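Sorting a bin of mixed small toys
Mon 29 March
by Mawuli Addo
4 min read

Quick one today, 15 minutes before I need to be out the door. How I sort a deep bin of odds and ends when you can't face doing the whole playroom.

First, don't tip it all out. I did that last August at the Zorstead playgroup and was still finding blocks under the radiator a week later. Leave everything in the bin and spread it flat across the bottom with your hand, so nothing is sitting on top of anything else. If it's too full for that, scoop the top layer into a washing-up bowl and do it in two goes.

Then pick by kind. Cars first, always. They're the biggest and they hide things. Check underneath and down the sides, small blocks get wedged against them.

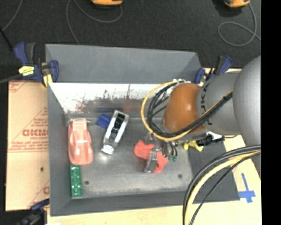

Pink car and silver car out first, then the green and dark blue blocks.

Blocks next. Then the flat shapes, and last the knobbly bits that don't belong to any set. Those go in a bag of their own, don't stand there trying to work out what they are.

Pots: I use old 800 ml ice cream tubs with lids. Marker pen on the side AND the lid, or they get swopped. Label facing out on the shelf.

Any car with an opening, give it a shake over the sink before it goes in the tub. Crumbs, beads, once a raisin. Wipe with warm soapy water, dry on a tea towel. Nothing with batteries in the bowl obviously.

Wipe the bin itself too, corners first. Scuffs won't come off, I've tried, leave them.

Our lot came to roughly 110 pieces and filled four tubs. Spares went to Laryea's stall in Alden.

Do it again when teh lids stop closing.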